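Favero Bench Strap Cutter and Setting Kit
By Rundolton Leather Supply
Item 489

$457.00
In stock, ships from our shop
Pick your finish: Natural / Black

I've been making belts and bag straps for 14 years, and for most of that time I cut them the slow way, with a long steel ruler and a knife and a lot of held breath. My straps were fine! They were also never quite the same width at both ends, and if you've ever tried to feed a strap like that through a buckle you know how that goes. So when Torbjørn Myklebust let me spend an afternoon on his Favero, I came home and started moving things around to make room for one of my own.

It's a bench-mounted cutter with a fixed blade and a sliding guide. You set the width, lock the guide down, start the leather by hand and pull it through. The edge comes out clean and square, and the next strap matches the first. I've run veg tan, bridle leather and some very stretchy chrome tan through mine (go slow with the chrome tan, please, and keep the tail end flat with your other hand).

The kit also comes with the setting side of things, so you can go from a side of leather to a finished belt without digging through three drawers. I sell the cutter on its own too, if you already have punches you love. Just send me a note and I'll work out the price.
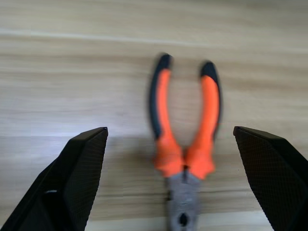 The guide lock is the part I get asked about most. Older Faveros had a small thumb screw that would creep if you were pulling thick leather, and I've talked to plenty of people who gave up on theirs over it. The new one has a lever, and it stays put. I cut a whole order of dog leashes for Gifty Alhassan's shop in June on one setting and the last one was as good as the first.

What's in the kit

Favero bench cutter with guide
4 spare blades
Oblong punch for buckle slots
Round hole punch
Snap and rivet setters with a steel anvil
Two bench clamps
Blade cover
Printed setup sheet (I rewrote it myself, the original was hard going)

Good to know before you order

It needs a bench that doesn't wobble. The clamps will hold it to a normal tabletop, but if your table walks across the floor when you pull, the cutter can't fix that. Mine is bolted down at the left end of the bench, which gives me the whole length of the room to pull into. If you're left-handed, put it at the other end and flip the guide. It takes a couple of minutes and the setup sheet shows you how.

The blades are very sharp out of the box. Leave the cover on until you're ready to cut, and put it back on when you stop for lunch.

Leather isn't included. I carry Asante bridle sides and the lighter Urkaseo shoulders, and either one is a nice place to start. The Urkaseo is the more forgiving of the two if you're new at this.

Shipping and returns

The box is heavy, so it goes by ground. Orders in before noon usually leave the same day. If you change your mind, send it back unused within 30 days and I'll refund the price of the kit. Spare blades that have been opened can't come back, sorry!

What customers say

"I make guitar straps and this paid for itself over one holiday season. The oblong punch is better than the one I had before." Delali Ofori

"Solid. Took me a few scraps to get the feel of pulling straight. Wish the blade cover was a brighter color, I keep losing it." Iddrisu Dogbe

"Used it for halter straps in heavy bridle leather, no trouble. Setup sheet was easy to follow." Ohemaa Aidoo

Questions about whether it'll handle your leather? Mail me a scrap with your name on the back and I'll run it through mine and send it back to you.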